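Linanitz > Bedroom > Mattress Toppers > The Flevley

Last updated Wed 18 December

The Flevley Wool Topper

A mattress topper is an admission of defeat, and we have tried to make it a comfortable one. The Flevley is a quilted wool pad that goes over the mattress you already own and regret. It weighs more than you expect. Get someone to help you up the stairs with it.

The filling is wool, 900 grams to the square meter, in a cotton cover with elastic straps at the corners. The straps are the third version. The first two were designed by Trygve Solberg, who sleeps on his back and never moves, and they came off under everybody else.

Price: $383, any size. Yes, the king is a better deal. People with twin beds have written to us about this.

Care: Air it over a railing on a dry day. Spot clean with cool water. Do not machine wash it. Margit Engebretsen machine washed hers in November and now has a very dense bath mat.

Smell: New wool smells faintly of sheep for the first week. If you dislike sheep, leave it in a spare room with the window open.

Returns: You have 30 nights. We take it back used, but we ask that the dog not have used it too. Write to Bríd Phelan at the Mistham shop, who will want to know what was wrong with it, in detail.

Which way up: The side with the label goes down. Sizing is by the mattress, so measure that and leave the bed frame out of it, particularly if the frame has a wide ledge. One topper covers one bed, and we do not make the Flevley for cribs or anything crib-sized. In a room set up with a large bed and a crib-like one on the same wooden floor, order for the large bed only and let the small one keep the bedding it came with.
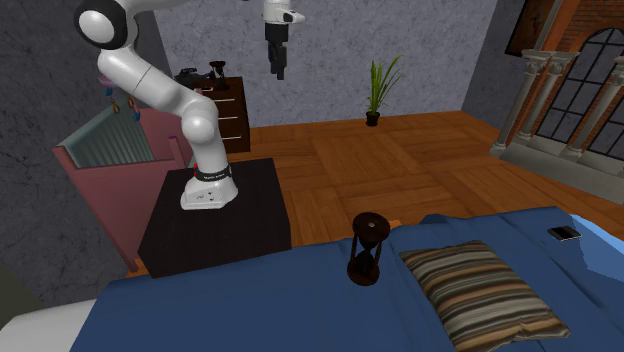
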